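Sondo User Boards > Lab Automation > Buying and Budgets

Thread: Talk me out of (or into) the fancy gripper

osana_p
Posted 9:14 am

We run a teaching and small contract lab. Management has finally agreed to money for automation, which in our building means I get one spreadsheet and a deadline at the end of September. The arm is settled. What isn't settled is the end of the arm.

Option A is the Drituvley adaptive gripper with the force sensing, the nice software and the price that made my supervisor go and stand by the window. Option B is the Kong two-finger, much cheaper, plus a pile of fingertips we would make ourselves. The work is glassware: beakers mostly, some flasks, pick up, tilt, pour, put down.

What would you buy, and what did you forget to budget for the first time?

Oksana Pasichnyk

rosty_polishchuk
Posted 9:52 am

Fingertips. You will forget fingertips. I put down one line for "gripper" and zero lines for anything soft, and then spent a season learning about silicone. Our first year of pads cost 400 and I had to ask for it out of the glassware money, which by then was also in trouble for related reasons.

Buy the Kong. Spend the difference on pads and beakers.

s_nagano
Posted 10:20 am

Disagree with Rostyslav, as is tradition. The Kong is fine for plastic. Glass is slippery and round and a beaker isn't even the same diameter from one box to the next. Force sensing pays for itself if you handle glass every day. If you handle glass twice a month, hire a student.

rosty_polishchuk
Posted 10:31 am

Students have also been known to drop beakers. And they want lunch.

osana_p
Posted 10:45 am

It would be every day. 50 pours on a normal day, more before exams. I should have said that at the top.

vakulenko_sol
Posted 11:38 am

Before you pick either one, borrow a demo unit and bring your own glass. Sales demos use a beaker that has been chosen for its good behavior. We took a box of ours to the Bundach showroom and learned more before coffee than we had from a month of data sheets. Things I would check, in this order:

1. Tilt. Holding a beaker upright proves very little. Have them tip it until the mouth is well up and off to one side, and leave it there while you ask a long question about warranties.

2. Contact. Get your eye, or a camera, down at the spot where the gripper meets the wall. How much is touching? Is it a proper pad, or whatever was in the drawer? This sort of view is what I mean, with a scrap of something white and torn-looking wedged in where the gripper meets the glass, and the beaker well off vertical:

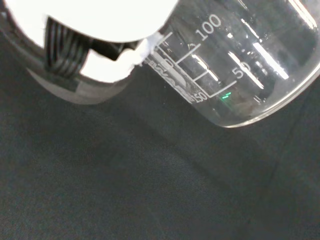
3. Markings. If you want a camera to read the level, check it at the angle you'll really use. Overhead lights put long white streaks on curved glass and they love to land on a number. Budget for a diffuser. It's the cheapest thing on the list and it will be the first thing somebody crosses off.

4. The surface. Dark cloth is kind to glass and to cameras. It's also a spill hazard with a nap. Ask what they would put down in a real lab and write down the answer.

5. Spares. Ask for the price of every part that touches the glass, in writing, and how long it takes to arrive.

s_nagano
Posted 12:06 pm

Good list, but look at number 2 again. If a torn scrap is your contact surface, price the gripper with proper pads included, then compare. I bet the gap to the Drituvley shrinks a lot.

rosty_polishchuk
Posted 12:15 pm

Or price the Drituvley with a torn scrap. I've seen that too. People pay for force sensing and then stuff tape in it anyway.

s_nagano
Posted 12:17 pm

That was your lab.

rosty_polishchuk
Posted 12:18 pm

I said I'd seen it.

dovhaniuk_o
Posted 1:40 pm

Boring budget person here. Whatever you choose, split it into three lines: hardware, consumables, and breakage. We put in 300 for breakage and got laughed at in the meeting. We used it up in 7 weeks. The next year it went through without a word. Also put the service contract in year one, even if they offer to add it later. Later has a different price.

osana_p
Posted 2:25 pm

This is more useful than either brochure. Current plan: ask both vendors for a demo with our beakers, tilt test first, pads quoted separately. Oleksandra, did your service contract cover the fingertips?

dovhaniuk_o
Posted 2:33 pm

It covered "the gripper assembly." We had a long phone call about where a gripper stops. Get that bit in writing too.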